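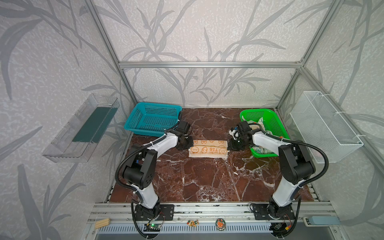 Leopold Fuchs replied: Before you go blaming the wash, could you tell me how you're drying it? Ours went wavy along both long sides in just the same way, and the washing machine had nothing to do with it.

Hello Leopold, and thank you for picking this up so quickly, I wasn't expecting anybody until Monday. I'll answer you properly, and I'm sorry in advance for the length.

The towel is the cream-beige one with the orange faces and BIT along the middle. It's a Zendale and very well loved in this house. Folded into a long narrow strip, as it has to be for our shelf, the edges are slightly wavy and won't sit straight on top of each other. The plain ones I fold the same way behave beautifully, so I don't think it's my folding (although my sister would say otherwise).

Washing: 40 degrees, with the other towels, in the Sirko. I had been putting in 50 ml of liquid. Drying: tumble dryer, hottest setting, until the buzzer goes. Then it goes into a basket, and I fold when I get a moment, usually after supper. I should own up that it has been known to stay in the basket overnight.

Leopold Fuchs replied: Lovely, that's very helpful, and no need to apologise for the length. My money is on the dryer. On a lot of towels the hem is a tighter weave than the middle, or it's stitched with a different thread, so the two shrink by different amounts in high heat. The hem pulls in, the cloth beside it has nowhere to go and it ripples. Leaving it crumpled in a basket sets the ripples a bit more, but it doesn't start them.

Would you try this with the next wash?

1. Same 40 degree wash, but halve the liquid. Too much of it leaves the pile stiff, especially over a print.
2. When the drum stops, take the towel out and give it a good hard shake from each short end.
3. Hold the two corners of a long side and pull gently, then do the other long side. You are stretching the hem, so go along it hand over hand if your arms won't reach.
4. Dry on low, and take it out while the hem still feels cool to the fingers.
5. Fold straight away: long sides in to the middle, then in half along its length. Smooth it outwards from the centre with the flat of your hand.

Let me know how you get on, and please keep the ticket open until you've done it at least twice.

First go, done this morning. I used 25 ml and did all the shaking and pulling, which was quite enjoyable after the week I've had. On low it needed 19 minutes longer than I'm used to. One long side is very nearly straight now. The other still has a ripple near the end where the little loop is sewn in, or I think that's what's causing it. The faces feel softer, which I hadn't even thought to complain about!

One more thing while I have you. Would ironing it be a terrible idea? I have an old Demeo iron that gets extremely hot and I'm nervous of the orange.

Leopold Fuchs replied: Good progress. Please don't put the iron on the print. You can press the hem on its own from the back, with a damp tea towel in between and the iron on medium — no steam over the faces. If the ripple by the loop won't shift, look at the stitching there. A tight row of stitches can gather the cloth, and the Murnside shop will unpick and resew one if you take it in with ticket number 625.

Second go: pressed the hem from the back as you said, and the ripple has gone down by half. It does look like tight stitching, so I'll take it to Murnside when I'm next over that way. Happy for you to leave this one waiting on me.

Status: on hold, customer visiting shop.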